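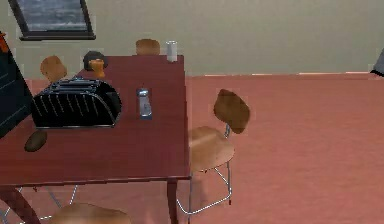 Perguntas sobre o dia aberto da Drodent, quarta-feira, pavilhão de Dradport. Respostas rápidas, vamos completando. A demonstração principal é a tarefa da mesa, primeiro em simulação e depois no braço a sério. A cena de arranque é a da sala de jantar: torradeira preta, o frasco de vidro com tampa metálica, copo branco lá atrás perto da parede. O público escolhe o objecto, o sistema planeia a pega.

Preciso de inscrição?
Sim. Gratuita, mas obrigatória por causa do seguro. Na página do evento ou pelo telefone, extensão 737.

A que horas começa?
Portas às 9 da manhã. Primeira demonstração meia hora depois. Quem chegar tarde entra na seguinte.

Quanto tempo dura a visita?
Uns 90 minutos com perguntas. A parte do simulador é a mais longa, o resto vê-se depressa.

Posso mexer nos comandos?
No simulador sim, à vontade. No braço real não - só a equipa.

Porquê mostrar a simulação antes?
Porque é assim que trabalhamos. O Miloslav Jurčo explica na sessão como se passa de um lado para o outro, e o que costuma correr mal (o vidro, quase sempre).

Dá para levar crianças?
A partir dos seis anos, com um adulto. Na zona do braço ficam atrás da linha amarela, sem excepções.

Há sessões em inglês?
Uma, à tarde, com a Dilani Sivakumar. As outras em portugês.

Grupos escolares?
Escrever antes à Rokeya Matubbar, ela é que gere as vagas. Indicar número de alunos e ano.

Como chego lá?
Autocarro 963, saída na paragem Hedlund, o portão é em frente. Estacionamento pouco, e enche cedo.

Posso filmar?
Sim, sem flash. Os ecrãs da sala técnica não, por favor.

As cenas do simulador vão ficar disponiveis?
Ainda não sabemos. A da mesa de jantar talvez, as restantes estão por arrumar. Avisamos por email quem se inscreveu.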